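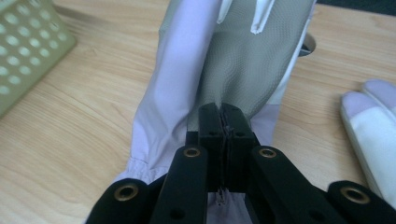
The Ulldale open day took place on August 26, 2024, and I went mainly for the software half of the building. Doors opened at nine and there was already a queue for the coffee, so I went straight upstairs to Grarkis, who have the long room at the back and build tools for training grasping policies on cloth.

Their subject this year is gloves. A glove folds over itself, has more than one kind of fabric in it and looks different every time it is put down. The task is to pick one up from a table and put it in a basket. People record it with a hand-held gripper that has a camera on it, and the recordings are used to train the controller for an arm.

The first desk dealt with perception. The model does not try to work out the full shape of the glove. It marks places where a fold could be pinched and gives each one a score. On the screen the high scores sat along the cuff and on loose ridges in the mesh panel. Smooth fingertips scored low. The engineer at the desk said that two gloves of nearly the same colour lying close together still cause trouble, and the model sometimes marks a pinch point that belongs to the wrong one. A fix was tried in June and taken out again.

The second desk was more interesting to me. Grarkis have written a viewer called Yagi, which plays a recording next to the jaw opening and the estimated path of the hand. You can drag along the timeline to the moment the pads close and see what the policy would have done from the same image. Where the two disagree by more than a set amount, the line turns orange. They had 232 recordings loaded and could sort them by the size of that disagreement, which brought the odd ones to the top quickly. Most of those were labelling mistakes, with the start of the grasp marked too late.

I asked about timing. The policy plans a short run of movements, carries out the first part and then plans again. Jaw width is handled separately, in a faster loop, and closing stops when the width has stayed the same for 9 readings. Thin fabric and thick fabric therefore need no separate settings, at least in principle. The cuff elastic was given as the exception.

Downstairs, Vollano were showing a scheduler for warehouse arms. It ran in simulation only, and the talk was full, with over 60 people in a room that was too warm. I stayed for the part on replanning after a blocked path and left before the questions.

Parking was in the lower field and the signs from the main road were poor. Lunch was soup or a roll. I went back up to Grarkis at 2 for the session on file formats, where they said the Yagi export would get a plain CSV option. The manual is a printed booklet for now, and I have a spare copy.

Contact | Copyright 2024 | Back to top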